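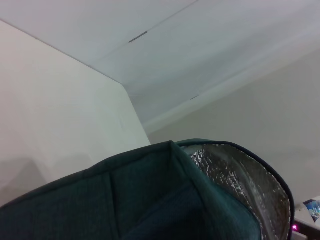
Dark green cooler bag with a silver lining.

Week 7 notes: Reading public safety funding announcements

Read these before the seminar. They follow the lecture closely, apart from the section on rural pools, which I ran out of time for.

1. What an announcement is

A funding announcement tells you that somebody intends to spend money. It does not tell you that anyone will be safer. Most press coverage treats the two as the same thing, and a fair number of student essays do too.

Our case is the Kilura lake safety programme, which pays for signs, throw ropes, summer patrols and school talks at 27 sites. The district of Pavanby runs most of them. The headline figure is that 247 people were "reached" at the November launch. Ask what "reached" means. In the Kilura papers it covers anyone who took a leaflet, including people who were walking past on their way to the car park. I would not build an argument on it.

2. Three things to look for

New money or old. Many grants are renewals with a fresh title. Find the previous agreement and compare the two before you write the word "increase". The first Kilura release says "boost" twice and gives no earlier figure at all.

Length of the commitment. A total spread over several years sounds larger than the yearly sum. Divide it, then ask how much goes on staff and how much on publicity. If the document won't let you do that sum, say so in your essay. It is a finding in itself.

Who is counting. Programmes that report on their own success tend to find some. That need not be dishonest. People count what is easy to count, and leaflets are easier than rescues.

3. The trouble with small numbers

Drownings in a single district are rare, thankfully. One bad summer followed by an ordinary one will look like a great improvement, whatever was done in between. The Pavanby report makes exactly this mistake on its second page, where a drop from two deaths to none is given as "a 100 per cent reduction". The arithmetic is right and the claim is close to worthless.

Weather matters as well. A cold July keeps people out of the water and a hot one fills the banks. Unless a report says how many people were swimming, you can't tell risk from crowd size. Very few reports do say - counting bathers is dull work and costs money.

4. Signs

The Oddsson survey asked visitors leaving a marked swimming spot whether they had seen the warning sign. Most said yes. Fewer could say what it warned about. The authors conclude that more signs are needed. I don't follow the reasoning, and you should come ready to defend it or attack it.

Note also that the survey was done at the main gate, so it missed everyone who came in by the footpath. Regular swimmers and teenagers mostly use the footpath.

5. Rural pools

Vurkovville closed its pool and put part of the saving into bus travel to lessons in the next town. The council calls this "improved access". Attendance figures exist for the first term only. Lessons are one of the better supported measures we have, so it matters whether children stayed on, and we simply don't know. Treat any firm statement about Vurkovville, for or against, with care.

6. For the seminar

Bring one funding announcement from any field of public safety. Mark every number in it and write beside each one where it came from. If you can't find a source, write "none given". Half a page is enough.

The Pavanby report is in the course folder. Skip the foreword. The tables at the back have been corrected once already, so check that you have the later version.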